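Minutes of the Monday build night, Feb 10, 2020

Taken by me again, so forgive the gaps. Kauko Hämäläinen chaired, and made the tea as well!

1. Last time's minutes
Agreed, once the spelling of Stirnel had been put right (my fault, both times).

2. Cropper, the kitchen arm
Most of the evening went on this one. Kauko had the simulated kitchen up on the big screen and we went through the fruit job first — peach in the gripper, plate over on the worktop, cabinets between the two. I asked whether we should soften the grip settings before anyone buys real peaches, and everyone said yes rather quickly. Kauko will do that in Clonum and save it as a separate copy this time (please!).
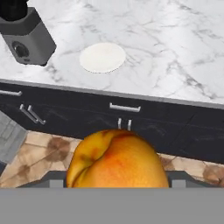 Cropper holding the peach, with the white plate on the counter beyond.

We then moved on to the fridge. I'd like the arm to have a proper go at the shelves before we touch the door bins, and Kauko would like to do the lot at once, so we talked in circles for a bit. Shelves first was agreed in the end.
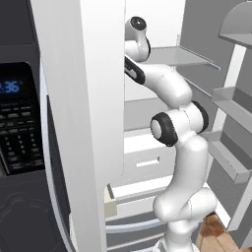 There was also a long chat about how near the elbow should be allowed to come to the drawer fronts. I said we should set a limit and stick to it, Kauko wants to try a few different base positions first. Left open until he's done two of them.

3. Money
The Bemeo motor controller for the real arm is still on the wish list. We have 800 in the tin and I'm not keen to spend it all before July — there's the bench to mend too.

4. Any other business
The Stirnel clamps need to go back on their hooks after use. Kauko has the spare key.

To do: Kauko, grip settings and base positions. Me, shelf list and a price for the bench timber.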